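Moving back into residence, second time around

I moved back into residence on Wednesday for second year, and this time I did the room properly. Last year I had one power board behind the bed and a desk lamp that only worked if you held the plug in.

The main change is the desk. I bought an Estetti clamp shelf secondhand for $9 from Begoña Ortuño, who had my room before me and left the screw holes to prove it. It holds the monitor and leaves space underneath for the keyboard and a notebook. The monitor arm I wanted was $122, so that can wait.

The wifi is the other thing. Residence wifi drops out most nights after dinner, so I ran a flat cable along the skirting to the wall port and put a Hikmont travel router on the end of it. You have to register the router with IT first. The form is on the student portal and asks for the port number, which in my case is 1613. It took them two days to approve it.
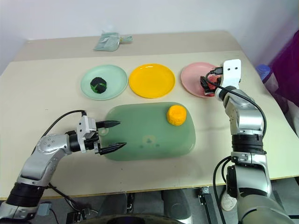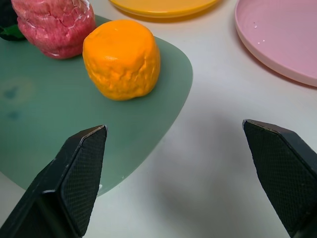
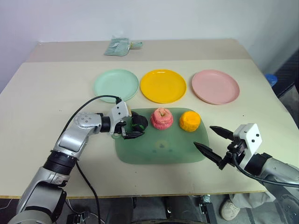
Coloured plates on the table, all three photos.

For the light I'm using a Flustura plug with a timer. It comes on at 7 in the morning and I can switch it off from my phone without climbing down – the bed is lofted this year, and the ladder is cold on the feet. The app wants an account, but you can skip that on the second screen.

Things I still need to sort out: somewhere for the laptop charger to live, a longer HDMI cable, and a hook for the headphones. The adhesive ones last up to a month on these walls before they take the paint with them.

If anyone in Brzozowska House has a spare HDMI cable, I'm on the top floor, last door on the left.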